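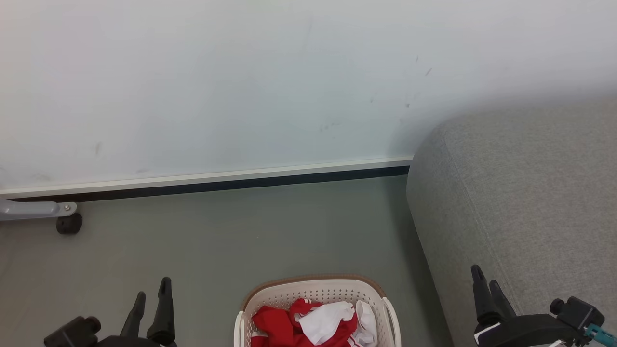 Do you need to repaint the whole wall when you move out of a rental?
Most of the time you don't. Normal marks from living in a place are wear, and wear is the landlord's problem in most states. Read your lease and your state's rules before you buy a single roller.

I'm writing this as a thread because I just got my itemized deductions from Praltum, who manage my old building in Norkent, and I have questions.

Total held back: $700. Of that, "full interior repaint, all rooms." I lived there 18 months. The paint was not new when I got there. I have the move-in checklist that says so, in their own handwriting.

First thing I'd tell anyone: ask when the place was last painted. Paint has a useful life. If it was due for a new coat anyway, charging you the full price of one is a stretch. I asked twice. The first reply didn't mention it and the second said "per company policy."

Company policy is not a law. I don't know why so many people fold when they hear it. I've folded on it myself, at the last place, and paid for a carpet that was older than my car.

Scuffs. Every cleaning account on here swears by a different sponge. I tried the white foam kind in a closet first and it took the gray off fine, but it left a shiny patch on flat paint that looked worse than the scuff did. Test somewhere dull. Behind a door is good.

Dish soap and warm water got most of the rest. Not exciting, I know. Nobody is going to sponsor me for dish soap.

Someone will now recommend Wadance wall wipes. I bought them. They're wet wipes. Maybe they're great on gloss, I only had flat, and on flat they did what a damp rag does.

Touch-up paint: be careful. Even with the right color name, old paint has faded and the new dab shows. I did one spot by the light switch and regretted it before it dried. If the mark is small, leave it alone.

Back to the bill. The line for labor says Brinkmann, which is the painting outfit Praltum uses in all its buildings. I asked for the invoice. What I got was an "estimate." An estimate is not proof that anybody painted anything.

A neighbor down the hall moved out the same month, from a smaller unit, and got charged the same amount to the dollar. Could be a coincidence. I have my doubts.

There's also an $80 "wall inspection fee." I can't find it anywhere in the lease. If you have one of these on your statement, ask them to point to the clause. Ask in writing - phone calls seem to evaporate.

I sent my dispute letter on 7/26/21. Kept it short: the dates I lived there, a copy of the checklist, a request for receipts, and the amount I want back. No speeches. I cut two paragraphs of speeches.

If it goes to small claims I'll go. My lease was up for renewal in November and they wanted more rent for the same old paint, so I'm not feeling very generous.

Will update when they answer, if they answer.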